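Wire baskets on a rail for a narrow laundry closet: worth it or just drill shelves?
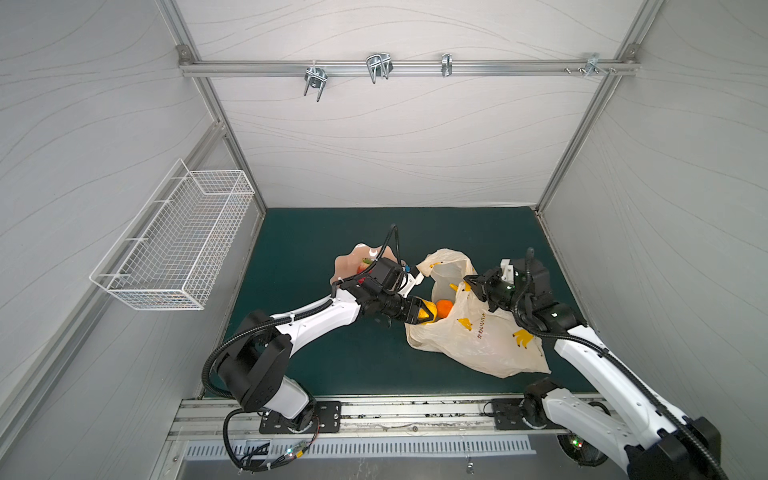 Home > Storage and Organizing > Small Spaces

larnley_lou
Posted 21 May 2024
We moved into the upstairs half of a duplex in Larnley and the washer closet is narrow. There is no built-in shelf, just painted drywall and a water shutoff I need to be able to reach. I want to get detergent, stain remover, rags and the dog's stuff off the top of the washer. Everything walks off the edge during the spin cycle.

I have been going back and forth between a metal rail with hooks across the back wall and a wire basket on the side wall, or plain shelves on brackets. I have $156 to spend and would like to have some left. The closet is 54 inches wide wall to wall. We rent, but the landlord is fine with holes if I patch them when we leave.

Has anyone lived with the rail setup for a while? Do the hooks stay put?

tincup
I've had rails in my laundry room and mudroom for years. They work if you screw them into studs. They do not work if you use the plastic anchors in the bag. Throw those out.

Hooks that just hang over the rail will lift off when you grab whatever is on them. Get the kind that clip or bolt on. Baskets are the same. A basket that hooks at the top and has nothing holding the bottom will swing out a little every time you reach in. A dab of mounting putty behind the lower edge fixes that.

oakandash
I'll disagree. Shelves. A 54 inch closet will take a single board from wall to wall on cleats. You can buy the board, two side cleats and one back cleat for less than a decent rail and four hooks. It will hold full jugs of detergent all day. A rail full of hooks holds rags and a dustpan and looks busy.

tincup
A board wall to wall blocks the shutoff though. She said she needs to reach it.

oakandash
Depends on how high the shutoff is. She didn't say.

larnley_lou
It's low, a bit above the top of the washer, on the left. A shelf would clear it if I put it at eye level. My problem is that at eye level I can't reach the back of a deep shelf over the machine. I'm 5 foot 1.

pegboard_pete
Do a shallow shelf then. Eight inches deep, up high, for the things you use once a month. Put the rail under it for the daily things. I don't see why it has to be one or the other.

Also, weigh your detergent. Mine came to more than I expected when full and it bent a cheap wire basket within a month. I pour it into a smaller bottle now and keep the big one on the floor.

mrs_dell
Wire baskets collect lint. I had three in the laundry room and I was wiping them down every other week. Lint sticks to the wire wherever there's a little spilled softener. If you buy them, buy ones small enough to fit in the sink.

I switched to solid plastic bins on a shelf and I'm happier. You can't see what's in them, so I put a strip of masking tape on the front and write on it.

tincup
Solid bins keep damp rags damp. Mine got musty.

mrs_dell
Don't put damp rags in them. I hang mine on the edge of the utility sink until they're dry.

tincup
Not everybody has a utility sink.

jomer_fan
I used the Jomer rail, the long one. You can cut it with a hacksaw, then file the end and put the cap back on. It came with enough screws but they were short, so I bought longer ones. The hooks slide, and you tighten them with a little hex key that I lost right away. Any hex key that size will do.

One thing to watch: measure the closet at the height where the rail is going. My walls weren't square and the closet was half an inch narrower up there than at the floor.

oakandash
That last part is true for shelves too. Measure at the back and at the front.

larnley_lou
Good point, I only measured at the floor. I'll do it again tonight.

What about the dog things? Brutus has a leash, a harness, a towel and a brush. The cat, Mushi, gets into anything open, so treats can't go in a basket.

pegboard_pete
Leash and harness on the rail, each on its own hook or they tangle. Use a wide double hook for the harness. Towel on a big one. Treats in a jar with a clamp lid, up on the shelf.

mrs_dell
I wouldn't keep the leash in the laundry closet at all. Put it by the door you go out of. You'll be standing there with a dog pulling on your arm while you open a closet.

larnley_lou
The closet is next to the door.

mrs_dell
Then that's fine.

hollowcore
Before anybody drills: find out where the supply pipes run. On the back wall of a washer closet they come up or down right where you'd want a screw. A stud finder won't always show them. My neighbor hit one and paid $900 for the ceiling downstairs. If you're in the upstairs unit, that's somebody else's ceiling.

Look at the valve box, see which way the pipes leave it, and stay out of that bay above and below.

oakandash
Best advice in the thread. Side walls are usually safer, which is another vote for cleats.

tincup
You'd still need the back cleat.

oakandash
Not for eight inches deep with a stiff board, if all she puts up there is light. For detergent, yes.

larnley_lou
I measured again. It's 53 and a half at eye level, so jomer_fan was right. The pipes come down from above on the left side, so I'm going to keep all the screws to the right of that bay. Plan is a short rail on the back wall, one small basket on the right side wall, and the shallow shelf later if I still need it. Lease is up for renewal in July and I don't want to build too much before then.

jomer_fan
If you go short, keep the piece you cut off. It makes a good rail for the inside of a pantry door.

oakandash
Still say shelves.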